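Gisela Urrutia
Numbered thread on the new food-handling guidance for robot arms. I've read the whole draft now. I have opinions, most of them cranky.

1/ The draft came out of the Dastport group in July. It wants to be the good-practice document for arms that touch cooked food. It is 18 pages long and 12 of them are definitions. I now know what they mean by "utensil." I don't know what they want me to do on a Monday-type morning with a hot pot and two arms.

2/ Clause 3 says the gripper must "approach food in a manner appropriate to the food." OK. Who signs off on appropriate? A bun and a boiled potato both count as "soft item" in their table. Anybody who has squeezed both knows better.

3/ What I'd like to see is a number. Maximum grip force, per item, with the test method next to it. Estela Escobar sent in that exact comment on the first draft and got back "noted." Noted!

4/ Then there's the steam problem. The draft rates the arm for splashes and says nothing at all about reaching down into a steamer. Wrist, cable, finger joints, all of it goes over the pot. Moving buns from tray to plate is about as ordinary as kitchen work gets, and I can't find a line that covers it.
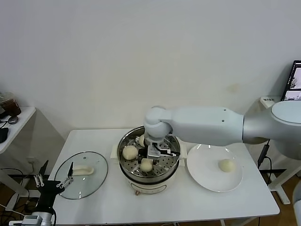 5/ Lids. One sentence in the whole draft: "Covers shall be placed safely." Where? Which way up? How far from the second arm? We put the glass lid flat on the table, handle up, and we agreed on that ourselves after an argument. Fitadberg's house rules say rim never touches the table. Both of us can claim to comply, so what is the clause for?

6/ Materials. A vendor will tell you the gripper is "food safe" and show you a certificate for the finger pads. Ask about the plates, the screws and the cable. I asked Gallardo in writing and got a brochure.

7/ The part people are sharing is the 600-cycle test. Run the same pick 600 times, log the drops, done. Fine as a wear test. It says very little about hygiene, and I'd bet nearly every lab will run it with a foam dummy and call that food.

8/ To be fair, the section on stopping is decent. One stop halts both arms, and it must be reachable from either side of the table. Stullammont fought for that wording and they were right – keep it.

9/ My comments went in this morning: force limits by item, a steam clause, a real lid rule, and the cycle test done with something you could eat. If you work with these arms, send yours too, and quote the clause numbers. Vague complaints get "noted."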